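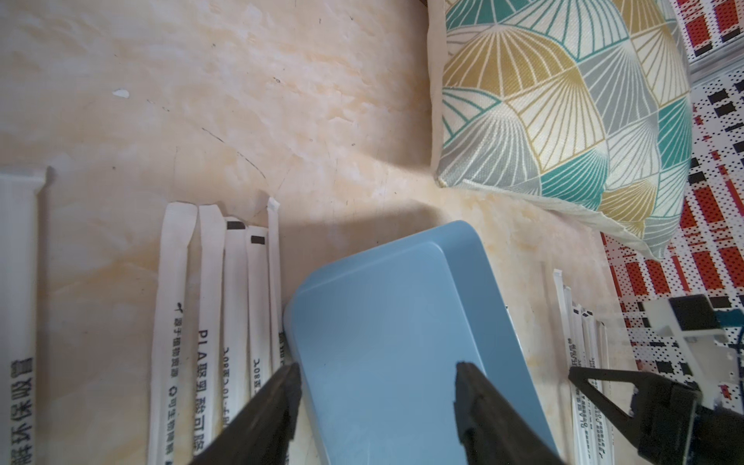

What does the sorting task ask a team to do at the June demonstration?
Move paper-wrapped drinking straws from the table into a tray with a two-finger gripper, with no hand touching the straws or the tray once the run has started.

Wercombe Robotics Club
Minutes of the project meeting, June

Chair: Birthe Þrastardóttir
Teams represented: Darko, Maron
Meeting opened at 4:30 p.m.

1. Minutes of the previous meeting
Approved with one correction. Under item 3, "gripper force" should read "gripper opening." The corrected copy is in the club folder.

2. Status, Team Darko
Darko reported 23 practice runs since the last meeting. Most failures were double picks, where the fingers close on two wrappers lying side by side. The team has changed the approach so that the fingers come down along the length of the straw and close slowly over the last part of the travel. Double picks are fewer but have not gone away.

The wrist camera view is good enough to find the straws but not always the gap between them. White paper against a pale surface gives weak edges, and the printing on the wrappers is sometimes taken for an edge. Darko asked whether a darker table cover would be allowed. The chair replied that the Drandia rules leave the surface to the host, so teams should plan for a light one.

3. Status, Team Maron
Maron has been working on the tray. Picking it up by the rim tilts it, and the tilt is different each time depending on where the fingers meet the edge. The team proposes to position the tray first and leave it alone for the rest of the run. Darko agreed to try the same order so that results can be compared.

Maron also reported that torn or crimped wrapper ends catch on the fingertips at release. Opening wider before lifting helps, provided there is room between the neighboring straws. When the tray is well filled there is often no room, and the open fingers push the bundle sideways.
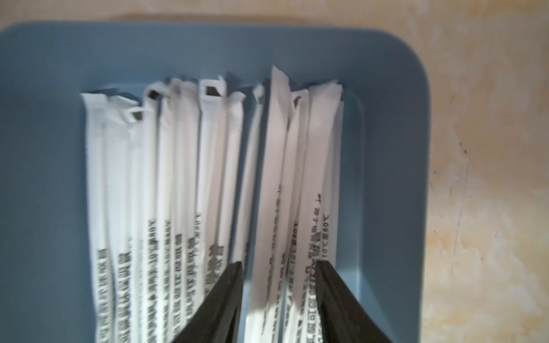 The team's present code picks a release point from the tray outline alone and takes no account of what is already inside. A simple fix would be to start at one inner wall and step across. Maron will write this up and try it with the tray in one fixed position before allowing it to rotate.

4. Scoring
Discussion of whether straws must lie parallel to count. The chair read the rule aloud: a straw counts if it is wholly supported by the tray. Alignment is not scored. Darko would still like to keep alignment as an internal measure — it shows up grasp errors that the score hides. Agreed.

Each team may use up to 14 minutes at the demonstration, setup included. Resets come out of the same time.

5. Run log
Entries are still being made in different formats. Agreed to use 9 columns, as in the Darko sheet, and to record double picks separately from drops. Old entries will not be converted.

6. Actions
Darko: repeat the slow-close test with the tray placed first.
Maron: stepped release, fixed tray, results in the log.
Both teams: bring 2 spare sets of fingertip pads.
Birthe Þrastardóttir: ask the host about lighting and table height.

7. Other business
The charger left in the workshop has been claimed.

Meeting closed at 5:40 p.m.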